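What the Bin-Picking People Can Teach You About Your Junk Drawer

Everyone has a drawer. Ours holds a garlic press, three takeout menus for places that closed, and a thing with a spring in it that came with the house. I have read plenty of advice on how to sort such a drawer, most of it written by people who own matching baskets.

The best advice I've had came from a robot lab. Bríd Dolan runs the picking trials at Senalholm, where an arm spends its working life lifting household odds and ends out of one bin and putting them in the one next door. Then it does it again, going the other way. If that sounds like your weekend, read on.

What they were testing

The question was simple enough. When an arm faces a bin of mixed stuff, should it go after the thing it wants, or take whatever is easiest to grab and let the wanted thing come free on its own? The team ran 405 picks, split between the 2 methods, with the same kinds of clutter in each. Going straight for the target felt faster and was slower. The arm would nose in under something, shove it into a corner and then have to deal with the corner. Easiest-first made more trips and finished sooner, mostly by skipping the sulking in the corner.

I asked Bríd whether this would hold for a human with a drawer. She said that wasn't the study. I am going ahead anyway.

Tip 1. Use two containers, side by side, same size

Put the full one next to the empty one so they touch. Every inch between them is an inch where a battery can roll under the stove. Dishpans are fine. So are two drawers, if you can get the second one out without taking the runners with it.

Tip 2. Fasten them down

A container that slides will slide when your hands are full. The lab clamps its bins. At home, a damp dish towel underneath does it, or a pair of bar clamps if you're working on a bench and don't mind looking serious about your rubber bands.

Tip 3. Easiest thing first

Take what's on top and loose. Do not dig. The tape measure you came for will still be there in four minutes, and by then it won't have a phone charger knotted around it. This is the whole research result, and you can stop reading if you have a pot on.

Tip 4. Stay out of the corners until the end

Corners were the worst spot in the trials for both methods. Small flat things against a wall give fingers nothing to get under, whether the fingers are steel or yours. Leave them. Once the middle is clear, tip the container a little toward you and let them come out on their own.

Tip 5. Empty all the way

Greer Kerr, who wrote up the results, is firm on this one. A run that ended with one object left in the bin was scored as unfinished, and the last object took longer than any other. In my kitchen the last object is always the thing with the spring in it. Decide. Keep it or don't, but it may not go back in the drawer "for now" – it has been in there for now since we bought the place.

Tip 6. Mix your shapes when you practice

I mean this mostly for anyone teaching a kid to put things away. The lab doesn't fill a bin with identical cubes and call it training. It wants hard things, soft things, things with handles and things with no sensible side to hold. One load had a green scrubbing pad with a see-through handle, a little ridged blue block, a shiny black rounded piece and a lumpy beige number, 7 items altogether, which is a respectable Tuesday-night sink. A child who can clear that can clear a bathtub.
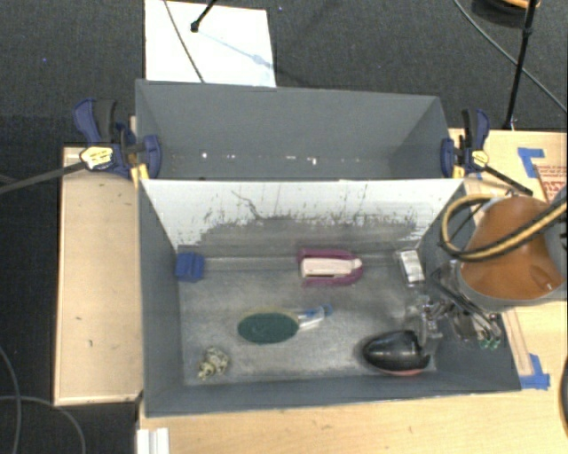

Tip 7. Put tape on the table

Mark the corners of where the container goes with painter's tape. Next time it goes back to the same place without discussion. I've done this with the dish rack and the toaster, and my household has stopped asking me about it.

Tip 8. Expect scuffs

Containers that get used get scraped. If you're buying a bin for this, buy an ugly one. I paid extra for a pair of Nunska drawer bins in a handsome white and spent March rubbing at them with baking soda. They are now in the garage, where they hold paintbrushes and look much happier.

A note on speed

My own trial, one drawer each way: digging for the scissors first, I gave up and bought scissors. Easiest-first, I found two pairs. Greer tells me this sample is too small to publish.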